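12 Nov 2018
Vernach cell, bench 2
Nawal Kamel

Teleop demos, toy tool set, continued. Carried on from the list left on the whiteboard last week. Arm homed, wrist camera checked, gripper opened and closed through full travel before the first take. Leader arm still has a little play in the last joint. I can feel it when rotating the wrist past vertical, and it shows up in the recorded angles as a small step on reversal. Left it alone for today. Taking the joint apart means redoing the zero, and I want this set to match the June one.

Recording settings unchanged: joint positions from the leader, joint positions from the follower, gripper width command and measured gripper width, wrist camera, overhead camera. Pedal starts and stops a take. Episode numbers carry on from the Skurkside set, so the first take today is 213. Do not restart at zero. The merge script sorts by number alone and will overwrite.

Task wording for the log: "pick up the clamp handle, lift clear, place in tray." Pieces are spread by hand before each take and left as they fall, apart from anything that ends up outside the overhead view, which gets pushed back in. Overhead lights off, bench lamp only. The model trained on the Cherkaoui data did badly in low light and we have very little dim footage.

First few takes were poor. I was coming down too fast and correcting sideways at the bottom, which drags neighboring pieces along. Changed the approach: stop a hand's width above the surface, line up the wrist, then straight down with no lateral motion. Slower, but the follower track is much cleaner and there is a visible pause the segmentation can use.

Grasp point matters more than I had written down in June. The red block is the part to go for. It has flat faces and the fingers seat against it. Closing on the dowel lets the whole thing roll, and closing on the ball is hopeless. The blue screw looks like a handle from the overhead camera and two of my takes went for it before I caught myself. Both discarded.
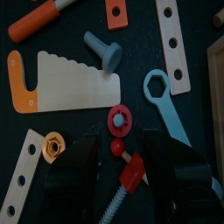 Wrist camera, clamp handle between the fingers. Red block close to the right finger, saw and drilled strip to the left.

Offset toward the right finger is common across today's takes. When the fingers close, the right one touches first and pushes the piece over until the left one arrives. For a loose piece that is harmless. For anything fixed to the bench it would load the wrist, so it needs fixing before the assembly task. Could be my hand, could be the camera mount sitting slightly off the finger centerline. To separate the two: jog the arm to a taught pose over a single block, no leader, close, and look at which finger makes contact. If it is still the right one, it's the mount.

Light blue parts read well against the dark surface even with the lamp turned down. Pale wood is also fine. The fingers are the weak point. Black on near-black, and in the lower part of the wrist view the finger edges are hard to pick out by eye. Gripper width should be fed in as a separate input and not left to the image.

Force feedback on the leader: tried gain at 1000, then 2000. At 1000 I can't feel contact at all through the trigger. At 2000 contact is clear but the trigger buzzes when the follower is holding. Kept 2000 and relaxed my grip during the lift, which stops most of it. Anyone else recording on this setup should use the same value or note the change in the episode header.

Kinesthetic comparison, short: freed the follower and guided it by hand for a few takes of the same pick. Much easier to place the fingers evenly. Downside is my sleeve and forearm in the overhead view for most of the take, so the images are no use for training. Joint tracks kept under a separate prefix, hand_, for Vurkgate to look at.

To do
- contact test with taught pose, see above
- reprint the leader wrist bushing after this set is complete
- matte light tape on the fingertips, one take with and one without, compare
- add "grasp: block" to the episode header template
- copy today's takes to the shared drive, check file sizes before clearing the local disk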